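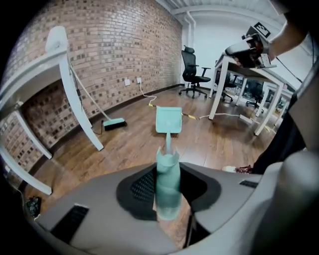 **Sunday, late morning. Sweeping, broom and dustpan.**

Carried on with the floor task from the Sivska list. The question for this block is the same as for wiping and bed making: can the policy do the chore start to finish with no help, and if it can't, which step stops it?

Where it stands. The October model (Gerlach arm pair, Bakau base) picks the dustpan up off a clear floor most of the time. Picking up the broom is worse, especially when it leans on furniture. Sweeping into the pan is poor. It pushes the pile up to the lip and then over it or past the side. A person feels the lip lift and presses down a little. The arms don't, and we have no force signal in the training set that would teach them to.

Total on disk for sweeping is now 1,070 demos, all tasks with a pan included. Merja Ikonen thinks we are past the point where more of the same will help, and I mostly agree. What we are short of is variety in the pickup.

Points from going through the pickup by hand:

- The pan handle wants to be taken near the top. Lower down, the pan swings when it leaves the floor.
- Straight down onto an upright handle is awkward. Coming in at a slant works better and leaves room for the other hand.
- Broom and pan should not always start in the same order. The model has learned "pan first" and waits around if the pan is out of reach.
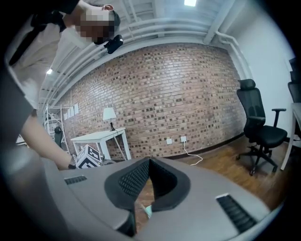

*Marker cube beyond the gripper, wall side of the room.*

Tracking notes. Pose loss is still mostly at low height, when both hands are near the floor. Reltano's suggestion was to slow down for the last part of the reach. I tried that on paper against the old logs and it would fix maybe half the gaps. The rest look like one arm hiding the other cube, and speed has nothing to do with that. Keep the elbows out and don't cross hands over the pan.

Also cables. The floor has white leads and striped tape on it, and the current model treats the tape as dirt. It will sweep at tape for the full 60 seconds before timeout. I don't want to clear the floor for this. A real house or shop has cords on the floor, so they stay in, and we label those runs separately.

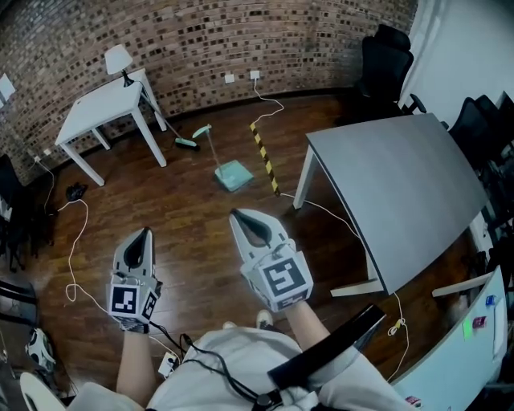 *Both grippers, with broom and dustpan by the side table.*

My own answer on whether a machine can do this chore yet: the pickup, close to yes. The sweeping, no. Emptying the pan has not been tried at all and I expect it to be the hard one, with the fine dust that clings.

For next time:

- Broom leaning at 3 different angles, pan position changed between runs
- 2 operators if we can get them, to break up the habits in my reach
- Ask Merja about a cheap force sensor for the broom hand
- Rerun the tape failures with the lights lowered, check if it is color or contrast
- Write to Reltano about the low-height gaps, attach the old logs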